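Collecter chez l'habitant, oui, mais avec des règles !

Par Aitana Bravo

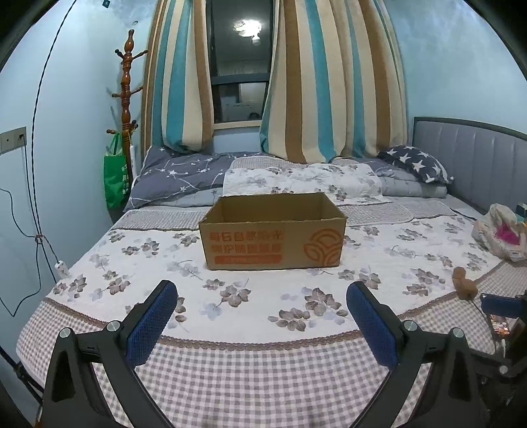

Pince ouverte, carton posé sur le lit : une prise dans une chambre.

Je pensais, en arrivant chez Henao, qu'on me parlerait moteurs et algorithmes. Eh bien non : Mercedes Castaño m'a tendu un cahier de consignes (5 pages, agrafées de travers) et m'a dit de le lire avant de toucher à quoi que ce soit !

La première règle m'a plu tout de suite : on ne range pas. Les câbles restent au mur, les oreillers restent où ils sont. Un logement trop net, ça donne des données trop sages. En revanche, on retire courrier, ordonnances et photos de famille, et l'habitant signe pièce par pièce – la chambre se négocie à part.

Pour la pince, même rigueur : doigts grands ouverts au départ, approche lente, vérification des vis toutes les 448 prises. Rasmus Lill, lui, voudrait passer à 2000. Mercedes lève les yeux au ciel.

Et si quelqu'un change d'avis ? Tout s'efface, sans discussion. J'ai demandé si c'était déjà arrivé : oui, en novembre, et 2491 prises sont parties d'un coup. Rasmus en parle encore la gorge serrée.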